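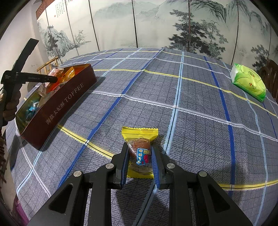

Vlasta Yordanov
Equipment and Planning Lead, Benska
Updated August

3 comments · 10 shares

About us

Benska helps small firms and colleges plan what they spend on robots and handling equipment. We don't make or sell machines, and we take no commission from the people who do. Clients pay a fixed fee, agreed before we start.

We began as the buying office of Radebe, a packing business in Roston, and became a separate company when other firms in the town kept asking to see our costings. There are 4 of us now. Two came from purchasing, one from maintenance and one from teaching.

Most of our work starts with the item to be picked up. A sweet in shiny film with a ridged seal is a different job from a carton, and the price of the finger pads can matter as much as the price of the arm. We ask clients to send us their own goods, in their own wrappers, before they ask for quotes.

A plan from us covers the purchase price, fitting, guarding, training, spare parts and the floor space the equipment will take up. We budget over five years. We set aside 10 per cent of the purchase price each year for wear and repairs, and 20 per cent in the first year, when settings are still being changed and pads get used up faster.

Sometimes the plan says to wait. Nusov, a gift box packer, came to us wanting two cells and left with a budget for one hand tool and a better bench. They bought the first cell the following year.

Colleges can ask for a shorter plan laid out to match their own funding forms. Please send these requests before the end of term, as drawings and quotes take time to come back.

The office in Roston is open from 9 am to 4 pm. Visitors should ring first and use the side entrance on the yard.

Related
What to ask before you sign a service contract
Leasing or buying: a worked budget
Spare pads and fingers: how many to order
Planning floor space for a first cell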